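4.3 Preparing a kitchen scene before the first run

Read this section before you start any task in a simulated kitchen. The same rules apply in a real test kitchen, except where a note says otherwise. You need operator rights in Gramthorpe and a saved robot profile. If you do not have a profile yet, go back to section 4.1.

Loading the scene

1. Open the Scenes tab and select the kitchen you want. Wait until the status line reads Ready.

2. Leave the robot unloaded. The scene must be checked and signed off before an arm is placed in it.

3. Set the view to High Corner. Turn off any saved camera path.

4. Press Reset Objects. All loose items go back to their listed start positions.

5. Open the object list and compare it with the view. If an item is in the list and you cannot find it on screen, stop and reload the scene. Do not add a second copy by hand.

Note: Small items can end up inside a cabinet or under the floor after a bad reset. The object list still shows them as loaded. Sort the list by height to find them.

Marking keep-out zones

6. Draw a keep-out zone over every glass surface, including windows. Set the margin to 33 mm.

7. Draw a zone over the sink basin. Leave the countertop beside it open if the task needs it.

8. Draw a zone over each shelf, even when there is nothing on it. An arm that lifts too early will reach shelf height before it clears the wall.

9. Mark cabinet and appliance doors as fixed unless the task opens them. A door that is free to swing can be pulled open by a passing elbow joint.

Caution: Zones do not follow objects. If you move an item after drawing a zone around it, delete the zone and draw it again.

Handling liquids and hot items

10. Tag any container that holds liquid as Filled. This limits tilt and lowers the top speed of the wrist.

11. Tag coffee, soup and boiled water as Hot as well, whatever the simulator reports for temperature. People copy these settings to the real kitchen, and the tag must already be there when they do.

12. Set the speed limit for Filled items to 100 mm per second for the first run. You may raise it after 2 clean runs, with approval from the scene owner.

Caution: Never test a new grasp on a Hot item. Use an empty container of the same shape first.

Checking the countertop

13. Zoom in on the front edge. Items close to the edge must be listed as edge items, so that the planner does not sweep across them on the way to something else.

14. Check for very small objects. Anything that could roll must be tagged Loose or removed from the scene. Do not hide it, as hidden objects can still be hit.

15. Pick the target item and at least one item that must not be touched. Enter both in the run sheet. A run without a no-touch item cannot be used for a safety review.
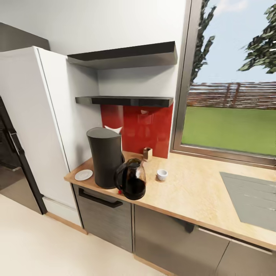 Figure 4-6. Coffee corner in the High Corner view, with no arm loaded. The carafe is tagged Filled and Hot.

16. Save the scene under a new name. Add your initials and the task number, for example FY-398.

17. Ask a second person to go through steps 5 to 15 and sign the run sheet. The person who drew the zones may not sign as checker.

Note: At the Osbridge site, Rosine Chevalier and Walter Espinoza can both sign as checker. For scenes shared with Ayala, send the sheet to Flor Pacheco before loading the arm.

If the check fails

Write down the step number and what you saw, then press Reset Objects and start again from step 5. If the same step fails again, lock the scene and report it to the scene owner. A locked scene can be viewed but not run.

Go on to section 4.4 to place the arm.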